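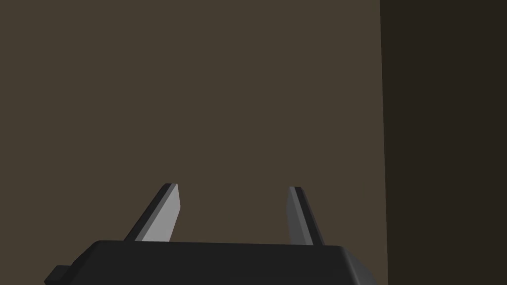

Leitungswasser

Wenn ich Besuch bekomme, stelle ich als Erstes eine Karaffe auf den Tisch, und fast immer fragt dann jemand: "Kann man das hier trinken?" Kann man! Leitungswasser ist Trinkwasser, das über ein Rohrnetz direkt ins Haus kommt, früher sagte man bei uns auch Kranwasser oder (meine Oma bis zuletzt) Gänsewein.

Herkunft und Aufbereitung

Das meiste stammt in Deutschland aus Grund- und Quellwasser, dazu kommen Talsperren, Seen und Uferfiltrat. Im Wasserwerk wird es belüftet, gefiltert und je nach Gegend von Eisen und Mangan befreit. Ich habe mir das im September einmal im Wasserwerk Kiltis zeigen lassen und war erstaunt, wie still es dort ist - ein paar Pumpen, viel Edelstahl und ein Becken, in das man stundenlang schauen möchte.

Härte

Über die Härte wird am meisten geschimpft. Gemeint sind vor allem Calcium und Magnesium, gesundheitlich kein Problem, für den Wasserkocher schon eher. In meiner alten Wohnung war nach vier Wochen alles weiß, seit dem Umzug nehme ich die Zitronensäure kaum noch aus dem Schrank.
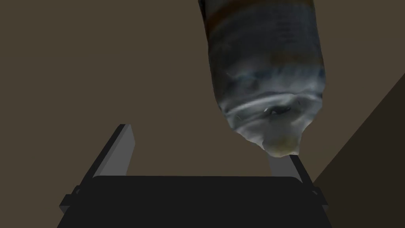 Heft 4, Seite 50

Leitungswasser und Flaschenwasser

Natürliches Mineralwasser muss aus einem unterirdischen Vorkommen stammen und am Quellort abgefüllt werden, Tafelwasser dagegen darf gemischt sein. Geschmacklich ist das für mich eine reine Gewohnheitsfrage. Rosário Brandão, mit der ich jahrelang im Büro saß, schwor auf Wasser mit 700 Milligramm Mineralstoffen je Liter, mir schmeckt so etwas nach Kreide. Unterwegs fülle ich inzwischen einfach nach, im Café Uso neben dem Bahnhof machen sie das sogar gern.

Stagnation

Steht Wasser länger als vier Stunden in der Leitung, lässt man es kurz laufen, bis es spürbar kühler wird. Mit dem ersten Schwall gieße ich die Blumen. Bleirohre gibt es in ganz alten Häusern leider immer noch vereinzelt, da hilft nur der Austausch.

Siehe auch: Trinkbrunnen, Uferfiltrat, Wasserhärte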